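最后更新：三月

站内搜索 请输入关键词 搜索

Kisten双臂台面工作站及配套仿真预演软件评测：以Zisdale厂区茶点间为例

一、评测对象与范围

本文评测的产品为Garov公司推出的Kisten双臂台面工作站，重点为随机附带的仿真预演软件。该产品面向中小型配餐岗位，承担台面上的取放、归位、开合器具门、移动罐装食品等重复性作业。采购方为Koskela配餐服务公司，使用地点为其在Zisdale厂区承包的员工茶点间。该茶点间为厂区各班次提供早点、夜宵和饮品，共有员工17名，分早、中、夜三班轮换。

评测的出发点在于用工，技术指标居其次。市面上关于此类设备的介绍多由供应方撰写，内容集中于节拍、精度和负载。对于实际使用单位而言，设备进入岗位之后，谁来准备、谁来确认、谁来处理异常，原有的班次安排是否需要改变，员工是否需要新的培训，这些问题往往在签订合同之后才逐渐显现。本文希望为有类似计划的单位提供一份可供参考的记录。

评测历时2个月，采用驻场观察、班次记录查阅和员工访谈相结合的方式。Garov公司提供了软件使用权限和技术文档，未参与本文的撰写，也未在发布前审阅文稿。Koskela公司允许本站引述其内部排班资料中不涉及个人信息的部分。

二、产品构成

工作站由2条机械臂、一套固定于台面后方的支架、控制柜和操作终端组成。机械臂末端为平行夹爪，手指表面可更换。仿真预演软件安装于操作终端，员工可在其中布置台面、摆放器具、选择作业，并在作业下发至实体设备之前，先在渲染环境中运行一遍。软件提供多个观察角度，包括俯视台面的总览角度和贴近夹爪的近景角度。

Koskela公司的做法是将仿真预演列为每班开工前的必做步骤。凡当班台面布置与上一班不同，须由当班员工在软件中更新布置，运行预演，查看各角度画面，并在终端上签认后，方可启动实体设备。这一规定由该公司自行制定，产品本身并无强制要求。从评测结果看，这一规定对岗位的影响大于设备本身。

三、安装与初次建模

设备安装由Garov公司派人完成，过程平稳。初次建模则需使用单位自行投入人力。软件自带的器具库涵盖常见的罐、篮、盘、微波炉和小型烤箱等，外形与实物相近即可直接选用，若相差较大则需要修改尺寸或重新制作。茶点间在初期使用了器具库中的现成条目，其中包括带旋盖的罐子和椭圆形的编织篮。

备餐主管Ville Vainio负责建模工作。据其介绍，最费时间的环节为核对器具之间的相对位置。器具在实体台面上的位置由多年习惯形成，从未有书面记录，各班员工的摆法亦有差别。早班习惯将面包篮靠近取餐口，夜班则习惯将其移至里侧，以便擦拭台面。为了完成一份可供软件使用的布置文件，三个班次首次就器具摆放进行了统一协商。

Vainio认为，这一协商过程本身具有管理价值，但也承认部分夜班员工对此有所保留。原有摆法是员工按照自己的身高、惯用手和工作节奏逐步调整出来的，统一之后，少数员工需要更频繁地伸手或转身。Koskela公司后来允许各班保存各自的布置文件，并在交接班时切换。由此，布置之争得以缓和，而交接班的工作内容随之增加了一项。

四、近景角度的使用体验

预演时，员工须逐项查看近景画面，以判断夹爪与器具之间是否留有足够间隙。软件的近景角度跟随夹爪移动，距离器具很近时，画面中往往只剩器具的局部。对于经验较少的员工，局部画面的判断难度高于总览画面。

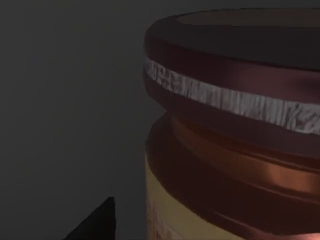 员工对近景画面的看法存在明显分歧。早班员工普遍认为近景画面有助于发现间隙不足的情况，夜班员工则反映，长时间查看局部画面容易疲劳，且难以确定自己所看的是哪一件器具。以罐类器具为例，罐盖与下方一圈圈凸起的棱纹几乎占去半幅画面，盖侧那道银白色的带子最为醒目，而员工平时用来辨认品种的浅黄色标签只露出窄窄一条，字迹模糊，无法辨读。黑色的夹爪手指仅在左下角露出一个尖端，与标签之间隔着一段深灰色的背景。员工若未事先在总览角度中记住各罐的位置，仅凭此类画面难以判断品种。评测组建议Garov公司在近景角度中叠加器具名称。该公司答复称此项功能已列入后续计划，未给出时间。

材质表现方面，光泽表面的渲染较为讲究，高光与暗部过渡柔和，弧面的走向可以看清。印刷内容的表现则偏弱，近距离时边缘发虚。如果使用单位需要依靠标签文字确认品种、批次或过敏原信息，目前版本的预演画面不能满足要求，仍须由员工在实体台面上核对。Koskela公司已将标签核对保留为人工步骤，并规定不得以预演签认代替。本站认为这一规定是必要的。

值得说明的是，标签核对保留为人工步骤之后，相关责任的划分一度不够清楚。设备启动前的签认由当班员工在终端上完成，标签核对则登记在纸质表格上，两者由不同的人签字的情况时有发生。评测期间未发现因此造成的差错，但在查阅班次记录时，发现若干表格的签字时间晚于设备启动时间。Koskela公司得知后调整了流程，要求先完成纸质登记，再进行终端签认。调整后的流程运行正常，员工反映多走了一段路，因为纸质表格挂在门边，终端则在台面另一侧。

五、对岗位内容的影响

设备投入使用之前，茶点间的工作以手工为主。员工在班内反复进行取罐、开盖、加热、装篮、归位等动作，高峰时段动作密集，低谷时段则较为清闲。设备投入使用后，归位和部分移动作业转由机械臂完成，手工动作减少，查看画面、更新布置和签认的时间增加。

从工作量的分布看，变化最大的时段为开工前。过去员工到岗后即可投入备餐，目前须先完成预演。在布置无变化的日子，预演很快即可结束；在更换餐单或增加器具的日子，预演可能占用相当一部分准备时间。部分员工因此自行提前到岗，而提前的时间起初并未计入工时。

员工代表Laurier Turcotte就此向公司提出意见。其书面意见中写道：“预演是开工的一部分，在终端前站着查看画面，与在台面前备餐同样属于劳动，应当计入工时。”Koskela公司接受了这一意见，将开工前的预演时间正式列入班次，并相应推后了早班的首次供餐时间。厂区方面对推后供餐有过询问，经沟通后予以同意。

本站认为，此事对其他拟采购单位有直接的参考意义。供应方的介绍材料通常只计算设备运行期间节省的人力，不计算预演和确认所需的人力。使用单位在测算时，应将后者单独列项，并在设备到场前与员工代表达成书面约定。

六、器具与台面布置

茶点间使用的器具种类不多，但形状差异较大。罐类器具外形规则，建模和抓取都较为容易。篮类器具的口沿和侧壁呈弧形，高低略有起伏，对夹爪的接近角度要求较高。软件允许为每件器具设定可接触区域和禁止接触区域，设定后，若预演中夹爪进入禁止区域，终端将发出提示。

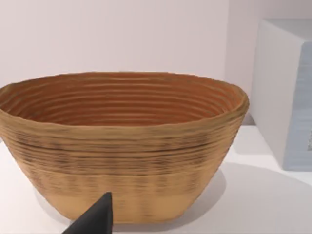 可接触区域的设定由Vainio统一管理，各班员工可以提出修改申请，不能自行更改。这一安排在初期引起了一定的不便。夜班没有主管在场，员工如认为某一区域设定不当，只能记录下来，待次日处理，当班则改用手工作业。评测期间，此类情况集中出现在最初阶段，随着设定逐步完善而减少。公司后来为每个班次指定一名员工，授予临时放宽或收紧区域的权限，修改内容须在交班时说明。

获得权限的员工承担了新的责任，其岗位名称和待遇在评测期间尚未调整。Turcotte在访谈中表示，已就此与公司进行商谈，员工方面的意见是应当设立相应的津贴或岗位等级。公司方面表示愿意讨论，但希望先观察一段时间的实际工作量。截至本文发布，双方尚无结论。

就软件功能本身而言，可接触区域的设定界面较为直观，区域以颜色叠加于器具表面，可逐块增删。不足之处在于，界面对形状不规则的器具只能以较粗的块面划分，口沿部分难以精细标注。另外，器具一旦旋转，区域随之旋转，但提示文字不随之更新，仍显示旋转前的方位名称，容易造成误解。评测组在使用中曾因此误设一次，在预演中被发现并改正。

七、培训

Garov公司提供的标准培训为一次90分钟的集中讲解，内容包括开关机、急停、布置更新和预演签认。参训员工普遍认为讲解清楚，但时间偏短，且以演示为主，动手机会不足。培训材料为外文译稿，部分术语前后不一致，同一个按键在讲义中出现了不同的名称。

Koskela公司在标准培训之外，自行安排了跟班带教。由较早掌握软件的员工带领其他员工完成若干次预演，逐项讲解各角度画面应当查看的内容。带教的效果好于集中讲解，原因在于带教使用的是茶点间自己的布置文件，员工看到的器具与每天使用的器具相对应，提问也更为具体。

年龄较长的员工在初期对终端操作有所顾虑。Vainio注意到，这部分员工对台面布置的判断往往最为准确，能够在总览画面中很快指出某件器具放得过于靠外，或某扇门打开后会碰到旁边的器具，但不熟悉如何在软件中改动。公司采取了结对的办法，由一名熟悉操作的员工与一名熟悉备餐的员工共同完成预演。结对办法在早班和中班推行顺利，夜班因人手较少，只在更换餐单时采用。

本站认为，培训安排中应当重视对画面的判读能力。软件操作步骤有限，多数员工经过几次练习即可掌握，画面判读则依赖对作业本身的理解。供应方的培训几乎没有涉及这部分内容，建议予以补充。

八、总览角度的使用体验

总览角度自上而下显示整个台面，适合检查器具之间的相对位置和机械臂的活动范围。员工在预演中使用最多的即为这一角度。软件允许调整视角高度和倾斜程度，调整后的视角可随布置文件一并保存。
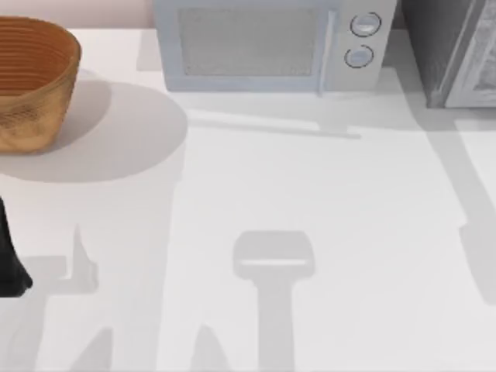 多数员工在开工前首先打开总览角度，确认台面中部没有遗留物品，再切换至其他角度。软件对光照的处理较为完整，器具和机械臂均有投影。编织篮靠近左上角，微波炉在上方正中，旁边隔着一道窄缝是一台深灰色的电器，中间的白色台面除阴影之外没有放置物品。两条机械臂的影子落在台面下方，中间的一条末端呈圆角方形，左侧的一条宽大得多，边缘呈锯齿状。机械臂本身大部分不在画面之内，左侧边缘仅露出一截黑色的夹爪手指，员工便借助影子判断双臂所处的方位。这一做法并未写入说明书，由中班员工在使用中总结，随后在各班推广。

借助影子判断方位有其局限。影子的位置受光源设定影响，若光源改变，影子与机械臂的对应关系随之改变。软件的默认光源为固定设定，但具有权限的员工可以调整。为避免误判，Koskela公司规定日常预演不得改动光源。评测组向Garov公司建议在总览角度中增设机械臂轮廓的示意图，以代替对影子的依赖，该公司表示可以考虑。

微波炉的门把手和右侧上下两个圆形旋钮在总览角度中可以辨认，但旋钮的档位无法读取。茶点间要求员工在实体设备启动前用手确认旋钮位置，并将此项列入纸质登记表。这与前文所述标签核对的处理方式一致，即凡画面不能可靠反映的内容，一律由员工在实体台面上确认。

九、异常处理与人工接管

评测期间，实体设备多次因传感器提示而自动停机。停机后，终端显示停机原因，员工可选择恢复、重新预演或转为手工作业。多数停机的原因为器具位置与布置文件不一致，例如当班员工为方便擦拭而移动了器具，事后未放回原处。

此类停机在高峰时段影响较大。取餐窗口前有人等候时，员工通常直接转为手工作业，待高峰过后再重新预演。公司最初要求停机后必须查明原因方可继续，后来允许先转为手工，事后补记原因。Turcotte对这一改动表示支持，认为原有要求使员工在排队人群面前承受了不必要的压力。

人工接管所需的技能值得单独说明。手工作业次数减少之后，部分新入职员工缺乏高峰时段的手工经验，在设备停机时明显较慢。早班已出现由老员工替代新员工应对高峰的情况。Vainio为此每周安排一个班次停用设备，全部由手工完成，目前定在星期日，因当天用餐人数较少。有员工提出，用餐人数较少的班次不足以练习高峰作业，建议改在其他日子。公司表示将视情况调整。

本站倾向于赞同员工的意见。手工班次若仅安排在清闲时段，其作用更接近于熟悉流程，难以维持应对高峰所需的速度和配合。

十、员工感受

访谈在各班次下班后进行，员工自愿参加。多数受访员工认可设备减轻了重复动作带来的肩部和手腕负担，尤其是罐装食品的搬移。对于预演，意见则较为分散。有的员工认为预演使开工变得有条理，到岗后清楚当天要做什么；有的员工认为签认环节令人紧张，担心一旦设备出现问题，责任会落到签认者身上。

公司在书面规定中写明，员工按规定完成预演并签认后，设备出现的故障不归责于签认者个人。部分员工表示并不了解这一条。评测组查阅后确认该条确实存在，位于规定的附录部分。本站建议将其移至正文，并在终端签认界面上予以显示。

关于岗位数量，Koskela公司表示没有因设备投入使用而裁减人员，评测期间的排班资料与这一说法相符。但有一名员工离职后，其岗位暂未补充。公司解释称正在评估各班次的实际需要。员工方面对此较为关注，Turcotte要求公司在评估结束后公开结果。本站对此不作判断，仅予记录。

另有员工提到交流方式的变化。过去备餐时员工分立于台面两侧，边做边谈；目前台面一侧为设备占用，员工多集中在终端附近，轮流查看画面。中班员工反映，因多人同时查看，讨论反而增多，内容也更多与作业有关。夜班人手少，情况相反，当班员工常常独自面对终端。公司已为夜班配备通话设备，可在预演时与主管联系。

十一、维护与费用

日常维护包括擦拭夹爪手指、检查线缆和清理支架底部，由当班员工完成，操作不复杂。夹爪手指表面在长期接触油污后需要更换，更换步骤有图示说明，员工可自行完成。控制柜的检查由Garov公司定期派人进行。

软件更新由供应方推送，更新前会有通知。评测期间有过一次更新，更新后部分布置文件中的观察角度恢复为默认设定，员工须重新调整。此事虽未影响设备运行，但恰逢早班开工前，造成了一定的混乱。Garov公司事后提供了恢复方法，并承诺今后避免在早班前推送。使用单位如对供餐时间要求严格，宜在合同中约定更新时段。

费用方面，Koskela公司未授权本站公开合同金额。可以说明的是，软件按年收费，培训的首次讲解包含在设备价格之内，后续培训另行计费。器具库中的现成条目可免费使用，定制条目须付费，或由使用单位自行制作。自行制作需要一定的三维建模基础，茶点间目前尚无员工具备此项能力，定制工作均委托供应方完成。

十二、评价

Kisten双臂台面工作站的硬件稳定，停机多由布置不一致引起，属于可以通过管理改善的问题。仿真预演软件的总览角度实用性较强，近景角度有待改进，主要不足为缺少器具名称、印刷内容不清以及口沿等细部的区域标注过粗。培训材料的翻译质量和课时安排均需加强。

对于布置相对固定、器具种类有限、能够为预演安排专门时间的单位，本产品可以采用。对于餐单每日变更、人手紧张、无法安排开工前准备时间的单位，建议暂缓。无论何种情况，采购前均应完成以下准备：与员工代表就预演工时、签认责任和新增权限的待遇达成书面约定；明确哪些内容必须在实体台面上由员工确认；保留足以应对高峰时段的手工能力。

Koskela公司计划在另一处承包地点引入同类设备，器具与台面均与Zisdale不同，布置文件需要重新制作。Vainio将参与该地点的前期建模，Zisdale茶点间的布置文件管理届时由早班的一名员工代理，代理期间的待遇同样在商谈之中。

相关内容

配餐岗位自动化设备采购合同应当约定的事项
开工前准备时间的工时认定：各单位做法汇总
台面器具建模入门：从测量到布置文件
夜班单人操作设备的通话与求助安排
平行夹爪手指表面材料更换记录
读者来信：纸质登记与终端签认如何衔接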